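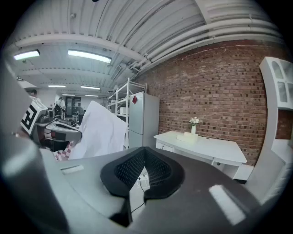
27 Feb 2020

So I finally finished the puzzle. The big one, the harbor one, the one my sister-in-law swore I'd give up on by New Year's. It's a Ludesia, 1,000 pieces, and I started it in December thinking it would keep me busy over the holidays and then I'd have my card table back. Ha!

I should say that I'm not really a puzzle person, or I wasn't. I had a couple as a kid and I did the edges and then wandered off, which was also how I did piano and French. But I'd been looking at my phone until midnight every night and waking up cranky, and I wanted something to do with my hands that didn't involve yarn (we all remember the scarf). I found this one marked down at Sasari, the gift shop next to the dry cleaner, and the lid had little boats on it and I was sold.

The edges took me one evening. The boats took a week, and that was a lovely week. Every boat is a different color and you can pull all the reds into one bowl and all the yellows into another and feel like a genius. Then came the water, and after the water came the sky.

I want to talk about the sky. It is blue. It's the same blue all the way across, with one cloud the size of my thumb. I quit on the color by the second night and sorted by shape instead, two knobs here, three knobs there, lined up on cookie sheets that I then couldn't use for cookies. Some nights I got up to twenty pieces in. Some nights I got two and went to bed mad.

What got me through was audiobooks. I went through a very long family saga set on a sheep farm and then half of a mystery I still haven't finished, because I only let myself listen at the table and now there's nothing on the table. I can't hear that narrator's voice without looking for a flat-sided piece with a knob on the left.

And yes, I slept better. I don't know if it was the puzzle or just the phone being in the other room, and I don't much care. My neck is worse, though, so if you try this, get a better chair than mine. I was on a folding chair with a bed pillow on it until the middle of January, like a fool.

A few of you asked about glue. I'm not gluing it! I looked at it for three days, ate my breakfast next to it, and then I broke it up and put it back in the box, and that was more fun than I expected. The sky came apart in big sheets. If you live near me and want it, it's yours, but you have to take the cookie sheets advice seriously.

Next up is a Trumis one with a bakery window on it, and I checked the lid very carefully this time. Hardly any sky.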